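白色塑料小件怎么擦、怎么收

上个星期四下午收拾工作台，翻出一整抽屉的白色塑料小件，有垫脚、有插座块、有不知道从哪个柜子上拆下来的堵头，灰扑扑地挤在一起，看着就心烦。索性烧了一壶水，泡了茶，坐下来一件一件弄，一直弄到天黑。顺手把这些年攒下的办法写在这儿，家里也有这么一个抽屉的朋友，可以慢慢看，不着急。

先说清洗。白塑料最怕心急，一上来就用钢丝球，擦是擦掉了，面子也跟着毁了。我的习惯是先用温水泡，水里滴一点洗洁精，泡25分钟，中间翻一次身。水别太烫，手伸进去觉得舒服就行，有些薄壁的件一烫就走形，再也装不回去。泡好以后用软毛牙刷顺着一个方向刷，棱角和缝里多走几遍，再用清水冲干净，倒扣在旧毛巾上。 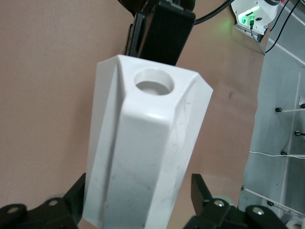
哑光的白塑料比亮面的难伺候，灰会往细小的纹路里钻，光用抹布抹不出来。我一般先拿小苏打调成糊，稠得像牙膏那样，用指头裹着湿棉布轻轻打圈，一处打上十几下就停，换块干净布擦掉再看。像这种多棱的白块，正面上有几块发灰的印子，又有细细的划痕，就得分开对待：灰印子先用小苏打糊试，划痕就随它去吧，越磨越花，反倒把旁边好好的地方磨亮了，一块哑一块亮，比划痕还显眼。顶上那个圆孔也别忘了，孔浅，看得见底，棉签蘸点水伸进去转两圈就行，转完换一根干的再转一遍。侧边那道竖着的凹槽，我喜欢用竹筷子削扁了头，包一层薄布，从上往下推。

要是小苏打也不管用，多半是发黄，那是塑料自己老了，跟脏没有关系。我有个邻居Severyn Dovhaniuk，做了半辈子木工，他劝我别折腾，黄了的就放到柜子背后、桌子底下那些看不见的地方用，白净的留给外面。我起先不服气，晒过，也泡过，后来还是听了他的。另外提醒一句，酒精和指甲油卸除剂之类的东西，千万先在不起眼的角上点一点，等一会儿再看，有的塑料碰上就发黏，后悔都来不及。

再说晾干。带孔的件一定要孔朝下放，隔几个钟头拿起来甩一甩。我吃过亏，有一回看着外面都干了就收进盒子，过了7天打开，一股子潮味，连旁边的木楔子都长了霉点，只好全部拿出来重新来过。现在我宁可多晾一夜，第二天早上喝粥的时候再收。

收纳上我没有什么高明的主意，就是用浅盒子。盒子一深，东西就往底下沉，找一个堵头要把整盒倒出来，倒完又懒得装回去。浅盒子里垫一张厨房纸，白的归白的，黑的归黑的，带孔的和实心的再分开。有棱有角的块子，最好一件件立着放，中间塞点碎布条，免得互相磕碰，又添新的划痕。螺丝单独装小瓶，千万别图省事跟塑料件混在一处，螺丝尖晃来晃去，划起塑料来可厉害了。

盒盖上贴张纸条，写清楚是哪件家具上的，字写大一点，铅笔最好，将来换了东西一擦就能改。我那张写着“书房柜子，靠窗”的纸条，用到现在还没换过。

最后是手上拿东西的事。擦小件的时候手一滑，掉到地砖上，角就磕掉了，所以我总在桌上铺一条厚毛巾，要使劲刷的话，就用台钳夹住，钳口两边各垫一块旧皮子，夹到不晃就停手，别再拧了。没有台钳的，请家里人帮忙扶着也成，就是得管一顿点心。

洗剩下的小苏打糊别倒，拿去擦水龙头根上那一圈水垢，正好。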